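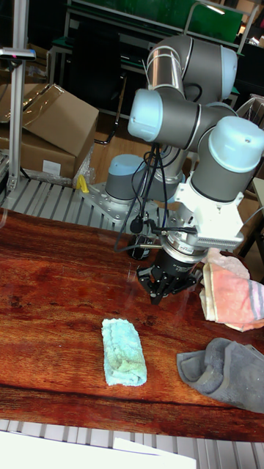

Fig. 4.1. Wood-grain tabletop with a glossy finish.

Lecture 4. Reflection from Coated Surfaces
Notes by Dougal Moffat, revised 19 August 2018

4.1 Where the last lecture stopped

Lecture 3 treated a single bare boundary between air and a clear solid. Most surfaces in a furnished room have a clear layer over a colored one, and the light that reaches the eye comes back by two routes. Part is reflected at the top of the clear layer. The remainder enters the layer, is scattered by the colored material under it, and leaves again through the same boundary. The first part is called the surface component and the second the body component. The two differ in color, direction and polarization, and the rest of the lecture deals with them in that order.

4.2 Color

The surface component of a clear coating takes the color of the lamp. A reddish-brown top under a white lamp shows a white highlight, and the brown appears only in the body component. Metals behave differently. The highlight on copper is copper colored under the same lamp, because the reflectance of the metal itself varies with wavelength. Students often lose marks on this point in the written paper. State which type of material is meant before stating the color of the highlight.

4.3 Direction

For a smooth coating the surface component leaves at an angle equal to the angle of incidence, measured from the normal. For a rough coating it spreads into a lobe centered near that angle. The width of the lobe is set by the slopes of the small facets making up the surface. The height of the facets matters much less, provided it is large compared with the wavelength.

The body component spreads over all directions. In the simplest model its radiance is the same from every viewpoint (Lambert's law). The model fails at grazing angles, where more of the light coming up from below is turned back at the boundary.

4.4 Amount

At normal incidence the reflectance of a boundary between air and a medium of index n is

R = ((n - 1) / (n + 1))^2

With n = 1.5 this gives R = 0.04. A clear varnish therefore returns four percent of the light at normal incidence and much more near grazing. The curve is nearly flat out to 40 degrees and then climbs steeply -- see the plot handed out in March.

Gloss is a ratio and has no units. The meter compares the sample with a polished black glass standard at a fixed angle. A reading taken at 20 degrees can't be compared with one taken at 60 degrees.

4.5 Polarization

At the Brewster angle, given by tan(theta) = n, the surface component is fully polarized at right angles to the plane of incidence. For n = 1.5 the angle is 56.3 degrees. A polarizing filter turned to block this component leaves the body color almost alone. Off the Brewster angle the filter removes only part of the highlight.

4.6 Problems

1. Find R at normal incidence for n = 1.33 and n = 1.6.
2. A coating has n = 1.53. Find its Brewster angle to one decimal place.
3. A lamp stands 800 mm above a smooth varnished table, and the eye is at the same height, 800 mm to one side. Find the position of the highlight and the angle of incidence there.
4. Repeat problem 3 with the eye lowered to 400 mm.

Reading: Baxter, chapter 6, omitting the section on thin films. Solutions go in the Herkalstead tray before Lecture 5.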